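Lectio Divina (Slow Reading of Scripture)

26 September 2020, by the editor of the Ikwood Glossary of Prayer

3 min read

Lectio divina is Latin for "divine reading," and it's an old Christian way of praying with a short piece of the Bible. You take a few verses, read them slowly, read them again, and let them turn into prayer. I get asked to define it more than any other entry in this glossary, so I've let this one run long (sorry, fans of the two-line entries!).

Where it comes from

The habit goes back to the early monasteries. The Rule of Saint Benedict, written in the sixth century, sets aside hours of the day for reading, and monks in those days generally read with their lips moving, so a room full of readers must have sounded like a beehive. The four steps most of us learn today were laid out in the twelfth century by a Carthusian monk, in a letter usually called The Ladder of Monks. I'd recommend the letter to anyone. It's short and a good deal friendlier than its title.

The four steps

Lectio is the reading itself. Meditatio is chewing on what you read, and the medieval writers really did compare it to a cow with its cud. Oratio is talking to God about it, and contemplatio is resting quietly once you've run out of things to say. They come in that order on paper, but in my own mornings they slide around quite a bit, and I've been known to go straight from the first to a nap.

How much to read

Less than you think! I started with whole chapters and got nowhere, and now 8 verses is my upper limit. Psalms work beautifully, and so do the parables, because each one stands pretty well by itself. I'd leave the genealogies for later, although a woman in our Rathjen group spent all of one October in the first chapter of Matthew and loved it.

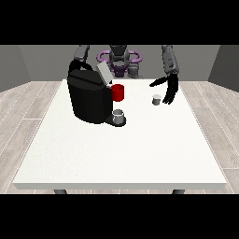
As for time, 20 minutes is plenty. I set a timer and put it behind me, otherwise I watch it. Some people keep a notebook and copy out the one phrase that stuck, and I do that too, on and off. My current notebook has 158 pages and I'm nearly through it, mostly with the same handful of psalms over and over.

In a group

The group version is newer and works a little differently. One person reads the passage aloud, there's silence, and then anyone who wants to can say a single word or phrase that caught them, with no explaining. Then a different voice reads it again. At Rathjen we use three readings and keep the talking for the end. It feels awkward the first time (the silences seem to last a week), but give it a few tries.

How it differs from Bible study

In study you're asking what the writer meant, who was listening, what that odd word is in Hebrew. I love all that and keep a commentary on the shelf. With lectio I leave it there until I've finished. The two get along fine, and plenty of teachers suggest studying a passage the night before so your questions are out of the way by morning.

Objections

Some Protestants are wary of it, worried that readers will hear whatever they'd like to hear. I think that's a fair caution, and I'd say the same about any private reading. Others point out that the Puritans wrote at great length on meditating over Scripture, so the family resemblance is there even where the Latin isn't.

See also: Centering prayer; Daily office; Examen; Psalter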